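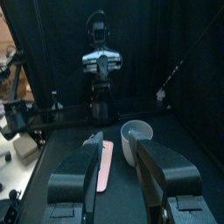
Open house at Murthorpe, quick notes before I lose them

Typing this on the train home so forgive the spelling. Went up to the Murthorpe open afternoon with Nerea Villalobos, who has been bugging me to go see it for ages. March, freezing, half the parking lot dug up. Got there at two, left after six. Meant to stay an hour.

Sign-in first. Sticker with your name, sheet of paper with the demo times, coffee out of a huge steel thing that hissed. 193 people had put their names down in advance, the guy at the desk told us, and it felt like all of them were standing in the same hallway. Demos ran in groups of 12, so there was a lot of leaning on walls.

First stop was the talk. Skipped most of it, sorry. Shafiq Siriwardena gave it, he runs the arms project (they call it Liselora, didn't catch why) and he's a good speaker, but the room was hot and I'd been up since five. What I did get down: they teach by doing. A person drives the arms through a job over and over, the whole lot gets recorded, and then a program is trained on the recordings and has a go on its own. Up to 9 tries an hour with a fiddly task. Slow going. Somebody asked about factories and Shafiq said he'd be happy with a kitchen drawer.

Then the floor! Much better. You get walked over in your group and there are these tall black curtained booths, like a photo booth crossed with a puppet theater, and you take turns at the opening.

Ours was Sunil Sikder's booth. Black table, black drapes, arms reaching in from the sides and meeting over the middle. And then the props, which made me laugh, because after all that hardware it's a white plastic cup and a little tray with a curvy red thing in it. I said sausage. Nerea said chili pepper. We did not settle it. There was a small yellowy oval one off to the side too, lemon-ish.

Sunil's explanation, as best I can read my own writing: soft lighting and dark cloth so the cameras aren't distracted by people's sweaters. Cheap objects so you can lose one and not cry. They swap them around between runs, move the tray a bit, turn it a bit, so the program can't just memorize one spot. I asked how much is a bit. He held up two fingers, a pinch apart, then shrugged and made it bigger. 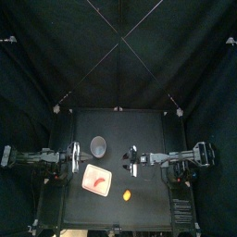 Having a go

They let you drive. I didn't know this going in or I would have worn something with shorter sleeves. You hold a pair of handles and the arms do what your hands do, a hair later. That hair is everything. I went for the cup and closed on air, twice, then got it by the rim and was so pleased with myself I forgot to put it down. Sunil just waited. Very patient man.

What surprised me was how tired my shoulders got. 8 minutes, tops. Hsiu-ying Chou does this for half a day at a time and says you stop thinking about your hands after the first week. She showed us a handover, one arm passing to the other across the middle, and it looked like nothing, like passing the salt. Then I tried it. Nope.

Kid ahead of me was better than everyone. Obviously.

Things I asked and scribbled down

Do they break? Yes, mostly cables and fingertips. The fingertips are swapped by hand and Kasun Paul has a drawer of them.

Why the little cameras down on the wrists as well? To see past the grippers at the last moment, when the view from above is mostly arm. Kasun let us look at the live wrist view on a screen and it's weird, all knuckles, the table way off behind, makes you feel very short.

Does the trained version work? Sometimes. They ran it for us on a different booth and it got the block in the box, then on the next one it hovered over the block for so long that people started whispering encouragement to it. Kasun hit stop in the end. I liked that they didn't hide it. The last place I visited like this (Flustance, two years ago, never wrote it up) only showed videos.

Nerea wanted to know about the Sýkora controller and she and Kasun went off into a conversation I couldn't follow at all. Went and got another coffee. Came back, still going.

By then the groups had thinned out and you could get right up to the booths without somebody's backpack in your ear. Had a proper look at the arms from down low, all those rows of little mounting holes along the links. Reminded me of the metal construction set my brother had. 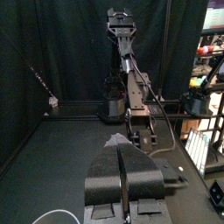
Across the table, from wrist height.

If you want to go, they're doing it again in the fall, sign up early and ask for a late slot. Bring water, teh coffee is bad. Parking on the north side was fine once we found it. Nerea has already put my name down so I guess I'm practicing the handover again.

Battery at 9 percent, posting this as is.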